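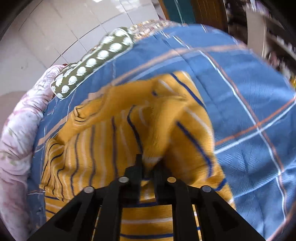

Researchers at Pivbridge have reported that a household robot can learn to handle bedding and other soft fabrics from recordings made by people using hand-held grippers in their own homes. The group, led by Oranuch Phromma, collected 1,000 recordings in 90 homes in the Thaweesak and Prarkunton districts. Participants gathered, lifted and folded cloths on beds they use every day, and no robot was present during recording.

The resulting control program, named Vundiner, was then tested on a two-armed robot with 147 folding tasks in bedrooms that did not appear in the recordings. According to the group, it completed around three in four without help. An earlier version trained only on laboratory recordings completed fewer than half.

Most failures occurred when the gripper picked up two layers of fabric at once, Phromma said. The group plans to release the recordings in December and will next study fitted sheets.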